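Sorting Out the Food Container Shelf

Clear a work surface before you touch the shelf. A plain white tabletop is good for this — crumbs and stray labels show up right away. Wipe it down and let it dry.

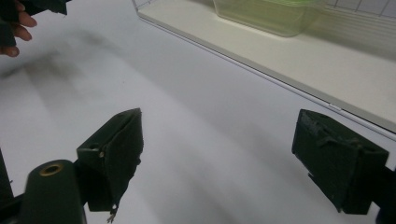
Baskets and trays

A wire basket with a shelf panel partway up gives you two levels in one spot. Put flat things on the panel and keep the bottom for what you use less often. Shallow trays with a raised rim are handy for small lids.

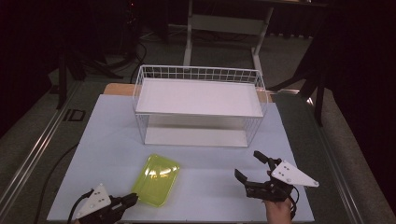

Measure the cupboard before buying another basket, and allow for the door hinges. Store containers by shape, with the deep ones at the back.

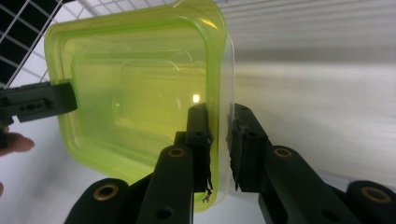
Throw out anything cracked or warped. Stained plastic is fine for dry goods — rice, beans, tea bags. Go through the shelf again in January.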